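Trurkus Grip Track
Perception and replay software for hand-held gripper recordings
Release 1.8, April 2023

Trurkus Grip Track turns wrist-view video from a hand-held gripper into trajectories that a robot arm can replay. It estimates camera pose, jaw opening and contact intervals for each recording and writes them to one time-aligned file. The views below come from tabletop work.
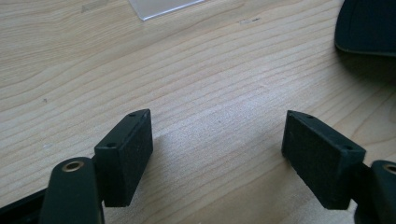
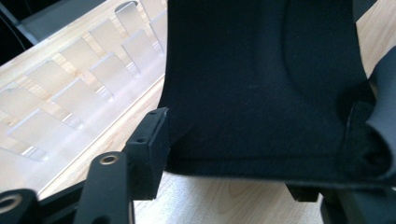 Pose estimation
The tracker uses video and inertial data together. Bare tabletops give few stable features, so the estimator lowers the weight of visual updates when the feature count falls under a set threshold and relies on inertial data until the count recovers. Segments handled this way are flagged in the output. Glossy areas are masked before feature extraction, and the mask can be edited by hand.

Jaw opening
Opening is measured from the finger outlines in each image. No printed markers are needed. Calibration takes 40 images with the jaws moved through their full range and must be repeated when the pads are changed. Dark pads in front of dark fabric are the most common source of error. For such material, set edge_mode to "shape", which fits the known finger profile to the image in place of a contrast threshold.

Clear and translucent objects
Depth on acrylic, film and frosted plastic is unreliable with any passive method. Grip Track does not fill these areas. They are exported as unknown, and the Barkar planner treats unknown space as occupied by default. The default can be changed per task.

Replay and planning
Trajectories are checked against the joint limits and reach of the target arm before export. Recordings that fail are listed with the time of the first violation. Profiles for 11 arms are included. Other arms can be added from a URDF file.

Tooling
- Command line and Python interface
- Viewer with side-by-side video and pose plot
- Batch mode with resume after interruption
- Export to HDF5, Zarr and CSV

Requirements
Linux, 64-bit. 16 GB of memory. A GPU is optional for pose estimation and required for masking.

Known issues
1788: Viewer loses the selected segment when the time scale is changed.
1853: Batch mode reports a wrong total when a recording has no inertial data. Output files are correct.

Licensing
Sold per workstation by Bosen. Licenses bought since February include the Endale calibration plug-in. Earlier licenses can add it from the account page.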